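Search this site Enter keywords Go

Print this page | E-mail this page

Speaker notes: Getting a small library's local history files in order
Virkville Public Library, staff training day
Jun 18, 2019

Start with the handout. Wait until everyone has one. The handout has the folder list on the front and the label format on the back.

Opening. We had 357 folders in the local history room when we began in April. They came from three places: the old Helon branch when it closed, the newspaper office, and people's attics. Each set had its own filing order. The Helon folders were by street. The newspaper folders were by year, except for the obituaries. The attic material had no order at all.

What we asked first. Who uses these files, and what do they ask for? We went back through the desk log. Most requests were for a family name, a house, or a school. Very few people asked by year. So we dropped year as the main heading and kept it as the second line of the label.

Read the sample label aloud. Subject, then year or years, then source. Pencil only. Show them where the label goes on the tab, left side.
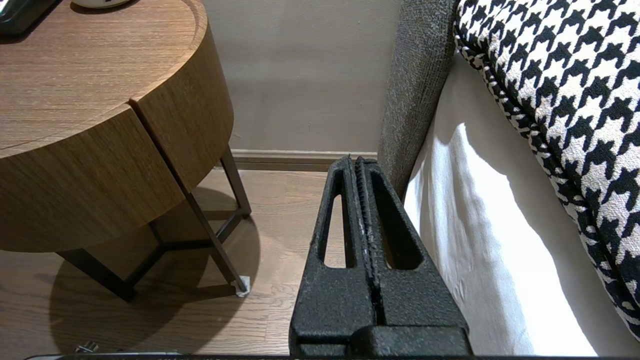
Duplicates. We found 107 folders that repeated something in another folder. Don't throw anything out at this stage. Put the two folders side by side and compare page by page. Often one has a clipping the other lacks, or a note on the back. Merge them, then write both old numbers inside the front cover so the old index still works.

Pause here and ask if anybody has an old index they still depend on. Last time this took up a good part of the session. If it runs long, skip the part on maps.

Maps. Flat if they fit in the drawer. Rolled if they don't. Never fold along a new line. The Pradard mill survey is the large one and it stays in the bottom drawer. It has been copied, so give people the copy.

Names with accents. The Sepúlveda Street folders were split between two drawers because half the labels had the accent and the database sorted them apart. Pick one spelling, the correct one, and add a cross-reference card for the other. Check the computer sort after you enter it.

Time needed. One person can do 9 boxes in a month working mornings. Two people are faster, but they have to agree on subject headings before they open a box. We lost a week by skipping that and had to redo the church folders.

Supplies are on the handout. Acid-free folders, number 2 pencils, plastic clips. Take out rubber bands and metal paper clips as you go.

Questions. Leave eight minutes. The one that always comes up is scanning. Answer: file first, scan later. The scan needs the new folder number in its file name.

Collect the sign-in sheet before the break.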